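Workshop Tips: When the Gripper Drops, Drags or Pinches

Small tabletop arms are turning up in home workshops and kitchens, mostly for sorting parts, moving cups and dishes, and repeating one dull lift all afternoon. The notes on this page cover a single fault, the late close, in which the fingers arrive at the pick point on time and shut after the arm has already started to rise. It was logged on a Ruvstead two-finger gripper driven by a Mavix controller. The checks apply to most parallel-finger units with a similar linkage.

Symptoms

The arm lifts with nothing in it, or with the part hanging from one fingertip. Light plastic pieces are dragged sideways before they come up. The controller reports a completed grip. On the second or third attempt the part has moved, the fingers come down on a rim, and the force limit trips.

The last item is the safety matter. A force trip stops the arm, but on this controller it does not open the fingers. Anything between them stays clamped until the open command is sent by hand. Do not pull a part, or a finger, out against the drive. Send open, wait for the motion to end, then switch off.

Before touching anything

Switch off at the wall as well as at the controller. Support the arm with one hand while the power goes, as joints without brakes will sag. Wait 30 seconds before handling the linkage. Put the program in manual so it does not resume at the next power-up.

Check the pivots first

Most late closes are mechanical. The linkage arms turn on small screws, and a screw that has backed out even slightly gives the finger free travel before it moves. Hold the mounting block still and rock each finger with a thumbnail. Both should show the same play. If one is looser, snug the screw until the play goes, then back off just enough that the arm swings under its own weight. A drop of low-strength threadlocker is enough. High-strength compound will creep into the pivot and seize it.

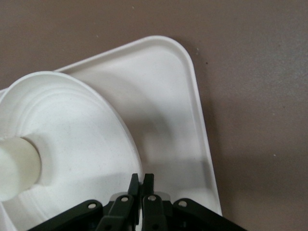
A reader on the Buvasura forum objected that the screws get blamed too often. On that reader's unit the pivots were sound, and the delay came from a close command queued behind the lift in the program. Adding a wait after the close line cured it, and no tool was needed.

The point is fair, and the two causes are easy to separate. Run the close command alone, with the arm parked. If the fingers shut promptly and together, the linkage is fine and the program order is at fault. If one lags, go back to the pivots.

Set the wait

Start with a wait of 900 milliseconds between close and lift. Run 10 cycles with a part you don't mind dropping. Shorten the wait in small steps until a pick fails, then return to the last good value and leave it there. Cold mornings slow the grease, and a value tuned in a warm room may be too short in December.

Rims and shallow trays

Round bowls and raised tray edges are poor places to test a suspect gripper. A flared rim turns a vertical miss into a sideways push. A tray that isn't fixed down will slide with it, and every taught position on it is then wrong. Hold the tray with removable putty or a strip of non-slip mat. Raise the approach height so the fingertips clear the highest edge on the way in and on the way out, including any post or handle standing above the rim.

Glossy plastic needs more grip than matte. Sampaio pads, cut to fit the fingertips, held well here, but they thicken each finger, so the closed position must be taught again. Skipping this step produces a force trip at every close.

If the fault returns

Log the cycle number of each failure. Ours came back at cycle 77 after the first repair, always on the same finger, and the screw hole was found to be stripped. The linkage arm was replaced. A stripped arm should not be packed out with glue or tape, as it can let go under load.

Keep hands outside the reach of the arm for the whole test run, including the pauses between cycles.

Page revised 18 October 2019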